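Working Alongside the Humanoid Cell: What Has Changed for Assembly and Kitting Staff
Speaker notes, Feb 15, 2022

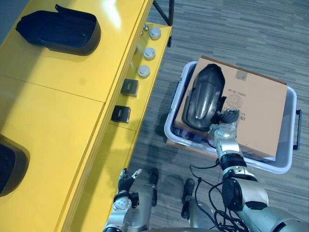
Dinesh Sundaram wrote, on reading the draft of these notes, that the talk should begin with the people on the line and leave the machine for later, as staff had heard a good deal about the robot and very little about their own shifts. His advice has been followed. Leave the slide up while making the opening remarks.

Opening

Thank the site for its hospitality. State the purpose of the talk: to report on how parts handling at Gendar has been organized following the introduction of the robot in July, and what this has meant for the 12 employees assigned to the area.

The work on the slide is parts handling at the yellow table. The robot has a black curved part in its right gripper, over the box and bin. Black molded parts are on the table, with the small items, the bolt and the caps among them, on the ledge. Move on promptly. Most of those present know these parts better than the speaker does.

Division of tasks

Before July, one employee per shift picked and placed parts for the full shift. The robot now performs the repeat moves of the larger shells. Employees retain inspection, the small hardware, and every decision on whether a part is fit to go forward.

Emphasize that inspection was kept with staff by agreement. The Bromisar site took a different course and returned to human inspection after 3 months.

Pause here for comments from the floor, if any.

Changes in the working day

Bending and reaching to floor level was the most frequent complaint in the staff survey before the change. Of the 81 comments received, most concerned the lower back or the shoulders. The follow-up survey shows fewer such comments and more about attention: employees report that watching a machine is tiring in its own way. This should be stated plainly. Management has responded by limiting supervision of the robot to two hours at a time, after which the employee rotates to another station.

Rotation has had a cost. Employees who preferred to remain at one station have said so, and two have asked to transfer. Both requests were granted.

Skills and grading

All 12 employees completed the basic course provided by Yurchenko. It covers safe approach, stopping and restarting the robot, and reporting a dropped or misplaced part. The advanced course is voluntary - attendance is paid at the normal rate.

The question of job grades remains open. Supervising the robot is not yet described in any existing grade, and the present allowance is a temporary measure. Do not give a date for a decision. If pressed, refer the questioner to the personnel office.

Employment

No position in the area has been removed. The written commitment covers the period of the Joltutis project only, and the audience should hear that limit from the speaker. Read the paragraph aloud from the handout, without paraphrase.

Closing

Invite questions. Expect the first to concern night shifts, where the robot is not at present in use. Copies of both surveys are on the table by the door, and written questions will be answered by the project office.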